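Hooks over floral wallpaper, too many or too few?

Forum > Home > Small Spaces > Walls and Storage
12 replies, 2,277 views

gravelpath_61
I'm papering a small nook off the laundry room, three walls, dark teal with big flowers. The plan is a hook rack across the back wall at mid-height, a little drawer cabinet in the corner, and a tray on the floor for folded things waiting to go upstairs. My husband thinks the rack will ruin the pattern. I have 3 rolls left and no wish to buy more. Has anyone put hooks across a busy print?

tmoya
Yes. Mine is done and I'd do it again. Teal background, pink flowers with red centers, orange daisies, sage leaves. The rack is black with six small hooks and it's on a crossbar, so there are no holes in the back wall paper. I keep the hooks clear most of the week. The folded stuff goes on a teal tray in the middle and the drawers stay in the back right corner.
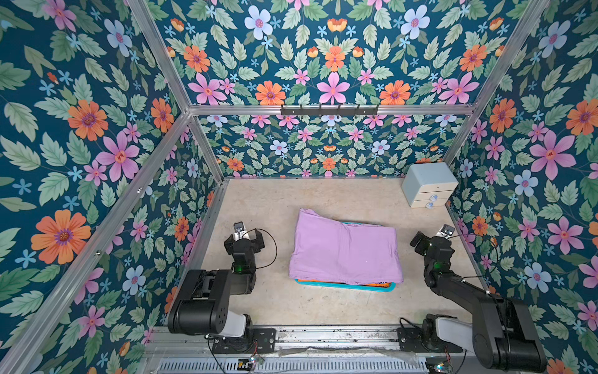 Walls and Storage — replies 3 to 12

Lastau
The mirrored pattern on the back wall is what makes that work. A crossbar through the middle of a random print would bother me more. I would still have gone with fewer hooks. Six is a lot of black against those flowers.

gravelpath_61
Thanks, that helps. Is the cabinet painted or did it come that color?

tmoya
Came that way, pale blue-gray with white drawers. I got it secondhand in June. The light blue knobs were on it already.

pinecone_dee
I disagree with Lastau. Black hooks on a dark background mostly disappear. White ones would show up more. What I'd change is the tray. A floor tray gets kicked, and whatever is folded on it ends up on the floor. Put a shelf over the cabinet.

tmoya
A shelf would cover the flowers. The tray gets carried off every night anyway.

Lastau
So does mine, in theory — then it sits there until Sunday.

Wu_hallway
One practical thing for the original poster. Before you cut anything, find the center of the back wall and work out from there. I started from the left corner and ended with half a flower on one side and a whole one on the other. It cost me an extra roll from Zarnholm, and the new batch was a shade greener.

gravelpath_61
Good to know. The wall is 100 inches wide, so center is easy enough. What paste did you use?

Wu_hallway
The ready-mixed kind in a tub. It was fine on the flat parts and lifted a little in the corners. I went back over those with seam adhesive.

pinecone_dee
Paste the wall, not the paper, if your roll allows it. Check the label.

gravelpath_61
Label says paste the wall. I'm going with four hooks and the tray, and I'll look at a shelf later if the tray gets kicked.

Teodoro Moya (tmoya)
Leave room for six. You can always take two off.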